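The Consultation Was Never Meant to Change Anything

Apr 23, 2018

Anyone who has been to a public hearing in the last few years knows how the evening goes. There is a sign-in sheet and a stack of comment cards. There is a slide show that runs long. Somebody from the consulting firm thanks everyone for their passion. Then, three months later, the plan comes out looking exactly as it did in the draft, with a new appendix titled "What We Heard."

I have been reading appendices of this kind for longer than I would like to admit, and I have come to believe that governments now use public input mainly as a shield. When a decision is challenged, the officials point to the hearings. The public was asked, they say. If you didn't like the answer you should have come to the meeting, and if you did come to the meeting, your view has been noted.

Take the Clatell redevelopment. The city held 26 meetings on it, a figure the mayor's office repeats at every chance. It is a big number and I don't dispute it. What I do dispute is that the people at those meetings were ever given anything to decide. The land had been promised to Prandau well before the first folding chair was set out. The height limits were already drawn up. The tax break was in the budget outline. Residents were invited to rank their favorite kinds of street trees, and to put green dots next to words like "vibrant" and "connected."

Some 4,000 comments came in anyway. I have read a good part of them. They are better than the plan. People asked who would pay for the sewer work if the second phase never got built. They asked what would happen to the bus yard. One writer had gone through the traffic study line by line and found that it took its counts in August, when the college is out and half the town is at the lake. The official reply to that comment, in full, is "Thank you for sharing your concerns about mobility."

Who gets a real answer

The defenders of this system will say that no plan can please everyone, and they are right. I don't expect my own comment to win. I do expect that a question with a factual answer will get one. If the traffic counts were taken in the wrong month, take them again, or explain in public why it doesn't matter. A government that can't manage that much is asking for trust it hasn't earned.

It will also be said that officials are busy and the comments are many. Yet Prandau's lawyers sent in a 21-page letter asking for changes to the parking rules, and most of those changes were in the next draft. I suppose somebody found the time. The letter is public, by the way. You have to ask for it by its docket number, and the docket number isn't on the website, but it is public.

The same story is playing out in Darwish County, where the commissioners want to sell the old hospital. They hired Moltex, a firm that describes its business as "engagement solutions," to run the process. Moltex's survey offered residents a choice of three uses for the site after the sale. There was no box for keeping it. When people wrote "don't sell" in the margin, those forms were counted as incomplete and left out of the totals. The commissioners then announced that a strong majority of valid responses supported moving forward. I can't say they lied. The arithmetic was fine.

What worries me is what this does to people over time. The first time you speak at a hearing you are nervous, and you've written it out, and you care how it comes across. The second time you are annoyed. By the third you stay home, and then some official gets up and laments the low turnout and says we need new tools to reach the community, perhaps an app. The turnout is low for a reason, and no app is going to fix it.

I am told there are reformers inside city hall who see all this and want to do better. Maybe so. I have heard about these reformers under four mayors from two parties, and they must be very patient people. Until they show themselves I will judge the process by what comes out of it. 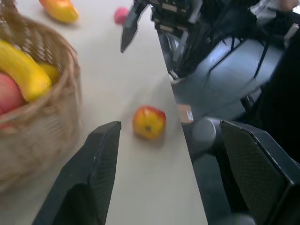
What a real hearing would look like

None of this calls for a new department. Hold the hearing before the deal is signed, and publish the letters from developers on the same page as the letters from everybody else. Put "no" on the survey. When a comment raises a question of fact, have a named official answer it in writing before the vote, and if the answer isn't ready, move the vote.

I don't think the council will adopt any of that on its own. It would slow things down, and worse, it would leave a record of who was told what and when. But there is an election next year, and every candidate will be knocking on doors to say how much they value hearing from you. Ask them which comment from the Clatell hearings changed the plan. Ask for the page number.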